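Chapter 7
Business Award Programs and the Measurement of Growth

7.1 Purpose of the chapter

Award programs for small and mid-sized firms serve two groups. The sponsor gains contact with growing businesses that may later become customers. The entrant gains publicity and, in some programs, access to advice or funding. This chapter examines how entrants are screened, how growth is scored, and what effect recognition has on later revenue.

The running case is the Revcombe Prize, open to firms with fewer than 1,000 employees. In the cycle studied, 697 firms applied, 82 passed the first screening and 19 received an award. Entries closed on 27th July and results were released in September. 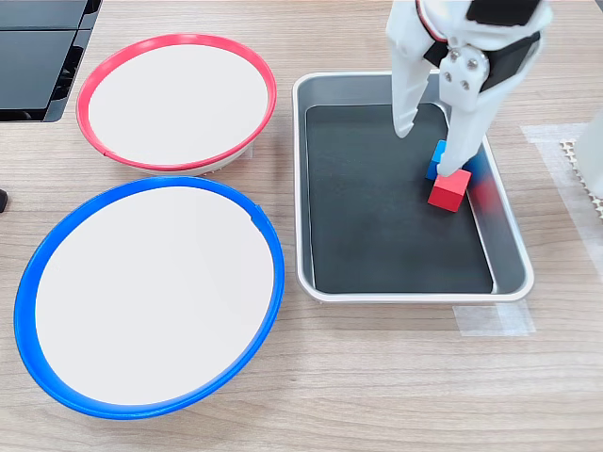 7.2 Screening criteria

Screening removes entries that cannot be compared. Skerner, a packaging supplier, was excluded at this stage – its accounts covered only part of the required period. Plomudlow was retained after restating its revenue net of a one-time property sale.

Two terms are used throughout. Organic growth is the change in revenue excluding acquisitions. Adjusted growth also excludes one-time items. Latifa Alaoui, who designed the scoring method, gave adjusted growth twice the weight of organic growth. Custódio Amaral objected that this penalized firms in seasonal trades, a point taken up in Section 7.5.

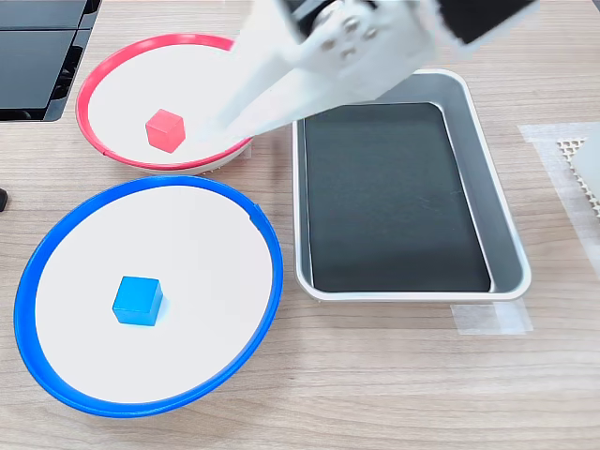 Figure 7.2 Plates with red and blue rims and a metal tray on a wooden tabletop.

Before reading further, review the treatment of one-time items in Chapter 4.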